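Sorting Toy Blocks by Colour: Report of Group 7

3. Preparing the table

For our project we chose the Sument task, in which small building blocks must be put into colour groups before they are stacked. The first problem was the table. It is white, and the light from the window made strong reflections in the morning. Yellow was the most difficult colour to see well. We discussed this in the Gautier room and decided to cover the surface with a large sheet of brown-grey paper.

The paper does not reach all the edges, so a thin strip of white stays visible. We did not cut a second sheet, as the blocks are always placed on the brown part.
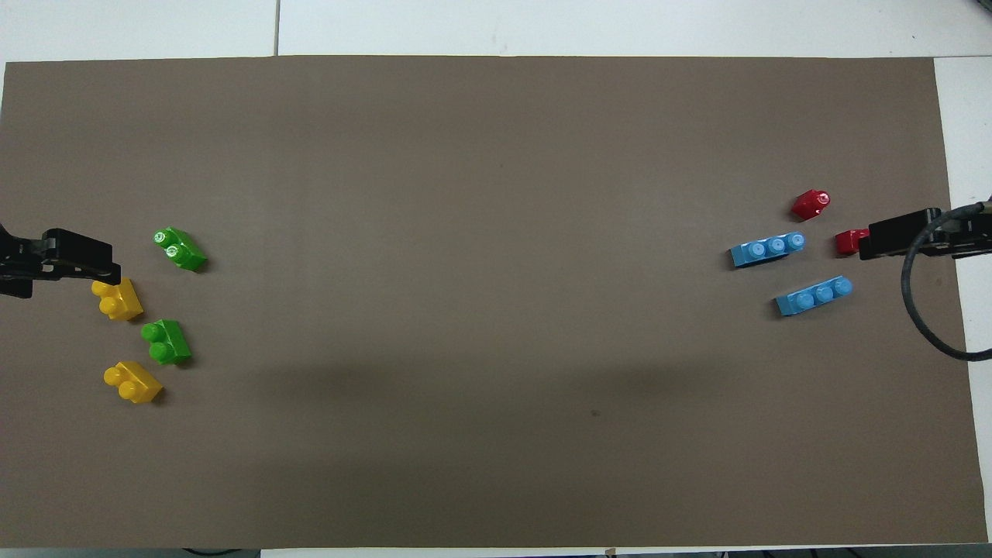 Blocks with only two studs gave us more work than the long ones from the Baro box. They are short, and when one of them lies tilted it is not easy to decide which side should be taken. In our notes we wrote "lying" or "tilted" for each block before a round began. We made 56 rounds with this method. In 11 of them a block was moved to the wrong colour group, mostly green with yellow.

We also tried to leave more space between the blocks. It helped, but then the groups became too wide and the stacking took longer. For the next part, called Furon, we will keep the same paper and use only two colours at the beginning.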